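Can a Robot Make the Coffee Yet?
Final project report, Robotics for Everyday Work
Adesuwa Onuoha, Nolosar Technical College
Submitted Jul 7, 2023

Summary

This project looked at whether a robot arm can do one small kitchen chore from start to finish without help. The chore was getting a mug to a coffee machine and leaving it where a drink could be poured into it. I worked with a control program called Furnstead, which learns a task from demonstrations given by a person, and compared it with a scripted program I wrote myself. Both could do parts of the chore. Neither was dependable enough that I would leave it alone in a kitchen.

Background

Machines have done some household work for a long time. A dishwasher washes dishes and a washing machine washes clothes, but a person still has to carry, load, sort, empty and put away. Those in-between jobs are what take up most of the time in a kitchen, and they are the part that has not been automated. The same is true in a small shop or cafe. The espresso machine may grind and pour on its own, but someone puts the cup under it.

I picked coffee for this project because the machine does the difficult part. It heats the water and measures it. What is left for the robot is moving a few ordinary objects a short distance. When I wrote the proposal in April I thought this would make the project easy, and I planned to finish the mug in two weeks and then go on to the dishes. I did not get to the dishes.

The test list I used is called Cassim. It was written by earlier students in the course and describes kitchen chores as separate steps, each with a pass or fail rule. For coffee the steps are: find the mug, take hold of it, lift it clear of the table, bring it to the machine, set it down upright in the right place, and let go without knocking it over. A later part of the list covers the capsule, the lever and the water tank. I only worked on the mug steps.

Setup

Everything happened on one black table with a coffee machine near the right end. The arm reaches down from above and has a two-finger gripper. The mug is bright yellow-green, and that helped, because the camera could pick it out against the black table under almost any lighting we had. I kept a beige cloth hung behind the table so that people walking through the lab would not change what the main camera saw.

Furnstead was trained on 2606 demonstrations. In each one a person guided the arm through the motion while the program recorded the camera views and the finger positions. Most of these were recorded before I joined the project. My scripted program used no demonstrations at all. It found the mug by color, worked out where the handle was, and followed a fixed list of moves.

There are two simple ways to hold a mug with two fingers. One is to close on the outside of the body. The other is to bring the fingers down to the rim, with one finger inside the mug and one outside, and pinch the wall. The gripper we have does not open very wide, so the outside hold left little room for error on either side. I used the rim for nearly all of the tests.
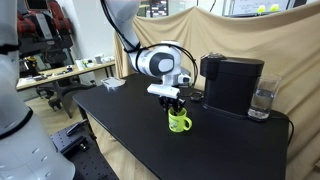

How the tests were run

I ran 308 attempts in total, split evenly between Furnstead and the script. Before each attempt I put the mug in a new spot. For half of them the mug stood upright with the handle pointing to the right, and for the rest I turned it to other angles or laid it on its side.

An attempt ended when the mug was released, when the arm stopped itself, or when I pressed the stop button. I pressed the button whenever a finger pushed down hard on the mug or when the arm got too close to the glass of water. The glass stayed next to the coffee machine the whole time. It is there for the tank steps in Cassim, and I left it in place because a real kitchen counter has things on it that the robot is not supposed to touch.

I wrote down the result of each step as well as the result of the whole attempt. This turned out to be more useful than I expected. An attempt that fails at the last step and an attempt that never finds the mug both count as a fail, but they say very different things about how close the machine is to doing the work.

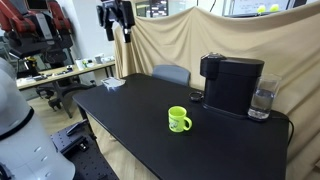
Why not just buy a coffee machine that keeps its own cups?

Machines like that exist in offices and train stations, and they work well with paper cups that are all the same size. At home people want to use their own mugs, and those come in every shape. The point of using an arm is that the same arm could later load the dishwasher or wipe the counter. A cup dispenser will only ever dispense cups.

Results with the mug upright

With the mug standing and the handle to the right, the script was slightly better than Furnstead. It was also faster. This surprised me, but it makes sense, as the script was written for exactly that case. It lined up over the rim, went straight down, closed and lifted. The failures were mostly small errors in position. If the arm was off by the width of a finger, the fingertip landed on the rim instead of beside it, and I had to press stop.

Furnstead was slower and sometimes hesitated above the mug, moving a little to one side and then back again. It rarely landed on the rim. When it was in the wrong place it often corrected itself on the way down, and the script had no way to do that.

Once the handle was turned, the order changed. The script's method of finding the handle depended on seeing its outline from the side, and when the handle pointed away from the camera it guessed wrong more often than not. Furnstead did not seem to care much about the handle. On these attempts it finished about twice as many as the script.

Putting the mug down was the hardest step for both programs. The space at the coffee machine is narrow, and the arm has to come in low from the front with the wrist tilted. A mug held by the rim also swings a little when the arm stops. Several attempts went well until the bottom of the mug touched the edge of the base, tipped, and was released leaning.

What the wrist camera sees

Both programs used a fixed camera that sees the whole table and a second small camera on the wrist. The wrist camera moves with the gripper, so its view always has the fingers in it, with whatever is beyond them. For the last part of the approach it is the better of the two. The fixed camera cannot tell whether a fingertip is just inside the rim or just outside it.

The drawback is that the wrist camera loses track of the mug easily. When the arm is pointed somewhere else, the camera sees tabletop, floor, cables and clamps, and none of that helps the program decide where to go next. My script simply stopped when this happened. Furnstead usually moved the arm back toward a place where mugs had been in the demonstrations, and that worked if the mug was near there.
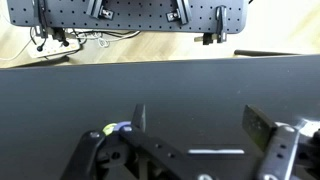 Photo: A. Onuoha / Nolosar Technical College

I tried switching off one camera at a time for a short set of attempts. Without the wrist camera, Furnstead could still reach the mug but often closed its fingers on air. Without the fixed camera, it did well only if it started above the mug. I would keep both in any later version of the project.

Results with the mug on its side

A person who finds a mug lying down picks it up and turns it upright without thinking about it. For the arm this is really two jobs. It has to get hold of the mug in a way that allows it to be turned, and then it has to turn it without hitting the table.

The script failed all of these attempts. I had not written any moves for this case, and adding them would have meant a separate list for every direction the mug could be facing. I started on one and gave up after a few days.

Furnstead did better, but not well. Its most common move was to bring a finger to the open end of the mug and hook it over the rim. Getting a finger to the rim was not the weak point. The trouble came in the lift, when the mug would rotate around the fingertip, because a pinch at one point on the wall does not stop it from turning. On the best attempts the mug swung upright by its own weight and Furnstead set it down. On the others it slid off, or the handle caught on the table.

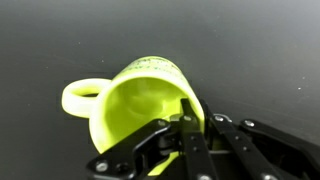 Figure 4. Gripper at the rim of the tipped mug, wrist camera.

Softer fingertips might help here. The Fendcombe lab down the hall uses rubber pads on a similar gripper, and they offered to lend me a set, but I had already started the final tests and did not want to change the hardware halfway through.

Can machines do this chore yet?

On the mug steps alone, the answer depends on how tidy the kitchen is. If the mug is always upright and always in the same spot, a scripted arm can do most of the job, and it does not need any learning. A shop with one kind of cup in a fixed rack could probably use something like this now, with a person nearby.

In a home I do not think it is ready. The robot I used was bolted in place, needed a clear backdrop, and knew one mug. I did three attempts with a plain white mug from the break room – not included in the totals – and the script could not find it at all. Furnstead reached for it but missed the rim each time. Time is another problem. Even a clean attempt took longer than walking over and doing it by hand.

I also had to be there for every attempt, with a hand near the stop button. A helper that needs to be watched has not saved anyone any work. In my opinion this matters more than the success rate, and I would like to see the Cassim list include a step for it.

Things I would do differently

I would start with the set-down step instead of the pickup. I spent most of the first month improving the grasp, and the attempts were lost at the coffee machine.

I would record new demonstrations with different mugs from the first week. All of the ones I had used the same mug, and I did not think about what that meant until I tried the white one.

I would also measure force at the fingers. I was judging by eye whether a finger was pressing too hard, and on some attempts I am sure I pressed stop too early.

The log sheets for all the attempts and the code for the scripted program are in the course folder under my name. The capsule and water tank steps are open for anyone who wants to take them on next term.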